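Section 7: Rubber parts, seals and grips

Read section 6 (Electrical safety) before you start. Unplug anything that has a plug.

The section covers door seals, hose washers, feet, handles, belts and grips on household and small workshop equipment. It does not cover tyres or gas hoses. A gas hose past its printed date is replaced by a fitter and there is nothing you can do to it at home to change that.

7.1 What you need

- A bowl of warm water
- Plain washing-up liquid, the cheaper the better
- Two lint-free cloths
- A soft toothbrush
- Talc or silicone grease (see 7.4 before buying either)
- Part list, page 91

You will notice there is no rubber restorer on the list. We were sent three to try for the last edition and could not tell the treated seals from the untreated ones after a month. Maglaya Rubber Revive made everything very shiny for two days. It also left a film on the inside of a fridge that took longer to remove than the dirt had. If you already own a bottle, use it on your wellingtons.

7.2 Cleaning

1. Find out what the part is made of. The Zalen fitting sheet gives the material for each seal, though the older sheets only say "rubber" and you may have to go by the part number.

2. Brush off dry dirt first. Water turns grit into paste, and paste goes into every groove.

3. Add a few drops of washing-up liquid to the bowl. More soap does not clean better, whatever the side of the bottle suggests.

4. Wipe along the length of the part. Do not stretch it.

5. Use the toothbrush on ribs, treads and folds. Brush in the direction of the ribs, then once across.

6. Wipe with the second cloth and clean water.

7. Leave to dry in the open, out of direct sun. A hairdryer is quicker and will shorten the life of the part.

CAUTION: Do not use white spirit, petrol, nail varnish remover or citrus degreaser. The rubber may look perfectly good afterwards and swell overnight.

CAUTION: Bleach is often recommended for mould on washing machine seals. It does whiten the mould. Check the machine's own handbook first, and never mix it with any other cleaner.

7.3 Checking for wear

Most makers print a service life, and most of these figures should be read with one eyebrow up. Dralholm quotes 4000 opening cycles for its standard door seal. It does not say what size of door, at what temperature, or who was opening it. We have seen the same seal hard as toffee in a sunny porch and still soft in a cellar after far longer use. Go by the part in front of you.

1. Press the surface with a thumbnail. A sound part springs back at once. A mark that stays means the rubber has started to harden.

2. Bend the part gently, if it can be bent without removing it, and look along the outside of the curve for fine cracks.

3. Look into the base of any groove or rib with a torch. Cracks start there more often than on the top. 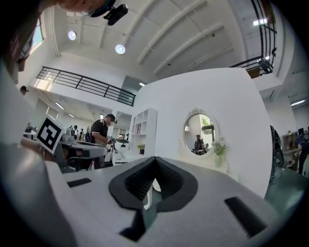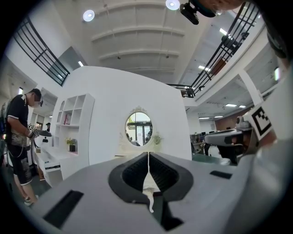 Fig. 7.2 Ribbed black rubber in light grey housings.

4. Rub a white cloth along the part. Some black on the cloth is normal with a new part. On an old one that has already been washed, black streaks mean the surface is breaking down.

5. For door seals, shut a strip of paper in the door and pull. It should drag. Repeat at each corner and halfway along each side, as a single test at the handle side tells you very little.

NOTE: The paper test is only as good as the hinge. If the door has dropped, a new seal will fail it too. See Hinges, page 26.

7.4 Lubricating

Most rubber parts need no lubricant at all. The habit of greasing everything in spring comes from the days of natural rubber, and it survives mainly on the backs of grease tubes.

Use talc on parts that stick to each other in storage. Use silicone grease, very thinly, on O-rings that turn or slide. Do not use it on silicone rubber, which can swell. Do not put anything on feet, grips or belts, where friction is the whole purpose.

Petroleum jelly is cheap and always to hand. It also attacks natural rubber – keep it off.

7.5 Replacing a push-fit seal

1. Note which way round the old seal sits before you pull it out. Take a photograph if you are likely to be interrupted.

2. Start at a corner and ease the seal out of its channel by hand. No screwdrivers.

3. Clean the channel and let it dry.

4. Lay the new seal in warm water for a few minutes if it arrived folded.

5. Press in the four corners, then the middle of each side, then the rest.

6. Close the door and leave it shut overnight.

The Vistis universal seal is sold as fitting any door. It fitted two of the five we tried, and one of those needed trimming. Buy by part number if a part number exists.

If the new seal still fails the paper test after one night, go back to step 1 of 7.5 and check the corners before ordering another.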